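Eating from the Box: a term of seasonal cooking with the Zundulis vegetable scheme
Project report by Mavis Montoya

What I wanted to find out

Could four students in a shared house live mostly on what a weekly veg box brought them, without getting bored or throwing half of it away? I had never cooked celeriac before this project and I couldn't have picked out a swede in a line-up, so there was plenty to learn!

How it worked

We signed up for the small box from Zundulis, which packs at Flovosberg farm and drops off at the Doucet Street hall at 5 in the afternoon. The scheme ran for 10 weeks of our term. Every box was weighed on the kitchen scales as soon as it came home, item by item, and anything that ended up in the compost was weighed too. I kept it all in a notebook (now very stained) and typed it up at weekends.

We set ourselves two rules. Nothing could be swapped at the hall until week four, so that we had to face whatever turned up, and each of us had to cook one box meal a week for the whole house. 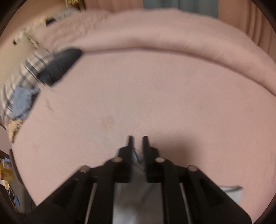 Pink fabric and the tips of a black gripper.

Results

The first box was a shock: 800 g of beetroot, a huge savoy cabbage, leeks, carrots and a bag of muddy potatoes. We roasted the beetroot with cumin, grated it into a chocolate cake (wonderful, make it) and still had some left for soup. That week we composted 448 g of food, mostly outer cabbage leaves and some leeks that got lost behind the milk.

By the last week the figure was down to 224 g, exactly half. I was thrilled with that. The biggest help was a list on the fridge door saying what needed eating first, and the second biggest was learning to make stock. Carrot tops turned into a decent pesto as well, although two of my housemates still say it tastes of lawn.

Swapping changed things more than I expected. Once it was allowed we gave away turnips nearly every week and came home with extra onions, so our box stopped looking like the printed list. I should have written down the weights before and after swapping and I only did it after, so weeks four onwards can't be compared fairly with the early ones.

What I would change

I'd run it into August, when the tomatoes and courgettes arrive, and I'd record prices from the start. I'd also ask everyone to score each meal. The leek and potato pie would win, but I'd love to have it in numbers.

12 comments | 31 shares

Related projects
Sourdough in a cold kitchen
Ustex window boxes: growing salad on a sill
How long does a bag of spinach last?
Packed lunches on a student budget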